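The Michalík pressure washer hose at Plodgate failed again last week, at the crimp, after 75 hours of use. I have now replaced it with a 392 cm length cut from the old Rultby reel, which has the same bore and a thicker wall.

Cornel Ardeleanu lent me his crimping tool. Two passes, a quarter turn between them – no weeping at the ferrule so far.
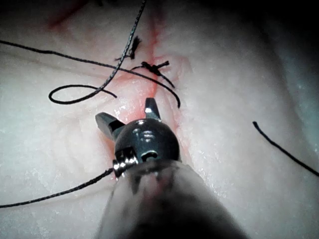 Does a longer hose reduce the cleaning pressure? Slightly, through friction along the bore, but at this length the loss is too small to notice at the lance.

I'll strip the old fitting in August and measure the crimp depth.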